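Home | Courses | Handouts | Staff | Search

Filed under: Robot Practice, Safety and Setup

November 2024
Mechthild Egger

Handout 4: Working rules for hand-held gripper recording

These rules apply to all sessions in which objects are handled with paired grippers. They replace the March sheet. Terms follow the Bivomness course glossary.

1. Operator position

The operator sits square to the table, with both grippers held over the tabletop before recording starts. Forearms stay clear of the object. Marker cubes must face away from the body – a cube turned into a sleeve is lost to tracking. The cable is led down the near edge of the table and never across the work area.

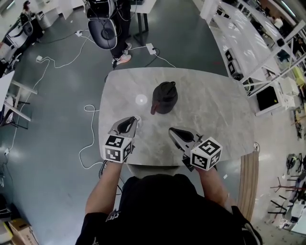

2. Object placement

One object per trial unless the task sheet says otherwise. Place it near the center of the table, within reach of both grippers. Record the direction of any spout or handle. Bright reflections on the tabletop are noted in the log, as they can upset the exposure of the gripper cameras.

3. Camera view

Each gripper camera records whatever it is pointed at. When a gripper is tilted upward, the view takes in ceiling lights, upper floors and people well beyond the table.

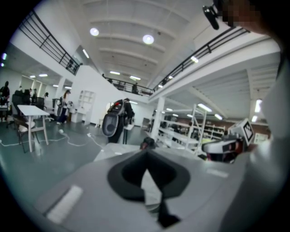 Faces are therefore pixelated before any file leaves the recording machine. Raw files are kept for 15 days and then deleted. Heike Haberkorn holds the access list.

4. Floor and cables

Power strips and loose cable are kept out of walking routes. Where a route must cross a cable, use a cover. Check the floor before the first trial and after every break.

5. Trial length and rest

A block has at most 10 trials. The operator rests both arms between blocks. The Puston set, with some 2000 trials, was recorded under this limit; the Skolutska set was not, and its late blocks show more dropped grasps (see Ristić, section on fatigue).

Reading for next time: glossary, entries "fiducial" to "grasp".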